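About Us

Hi, and welcome to Clurar! I'm the person who answers your emails, packs your orders and runs the shop on Turcotte Street, so if you've ever bought a used brick from us, I've probably had it in my hands.

I started out selling my own childhood collection from a spare bedroom. It went in one weekend (I cried a little over the castle), and then people kept writing to ask if I had more. So I went looking for more. These days we keep some 3000 kinds of parts in drawers, plus whatever came in this week and hasn't been sorted yet.
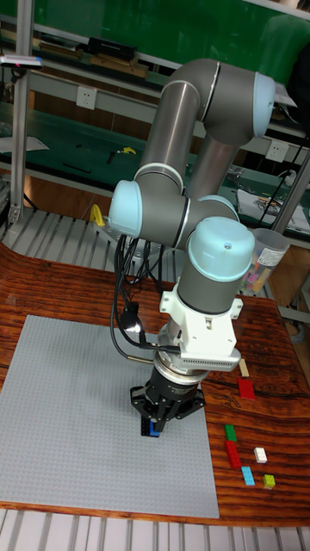

A large gray baseplate on the table

We buy collections by the box or by the carload, mixed up and dusty is fine. Everything gets a bath in warm soapy water, air dries on old window screens, and then gets sorted by shape first and color second. I know plenty of builders do it the other way around. Try finding one black hinge in a tub of black parts and come talk to me!

Bitten, cracked or badly yellowed pieces don't go in the drawers. They end up in the Mamska bin by the door, which is named after my grandmother's cat, and kids can fill a paper cup from it for free. 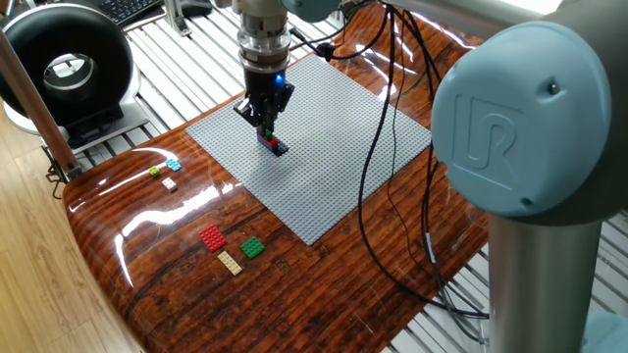

Green on top, red and dark blue underneath

Local pickup is always free. We also mail anywhere in the country, and a bag of 500 mixed bricks is still our best seller by a mile — I think it's the rummaging people like. If you need one odd part for an old set, send me the number and I'll dig. The Navisard list on our site shows what's in stock, and I update it most evenings unless there's a ball game on.

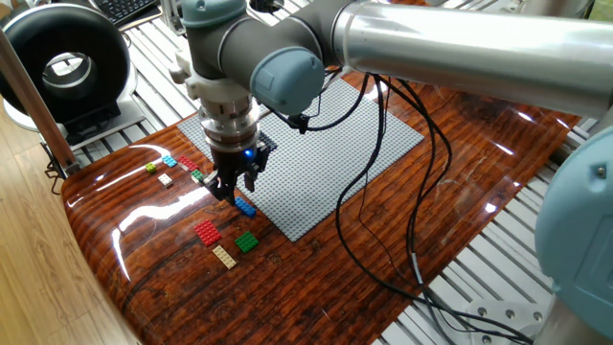

Page last changed: 02/04/2021

Build nights are coming back in April, small groups, sign up by email please. Bring your own snacks but keep the orange cheesy ones in the car. Parking is behind the building, next to the tire place.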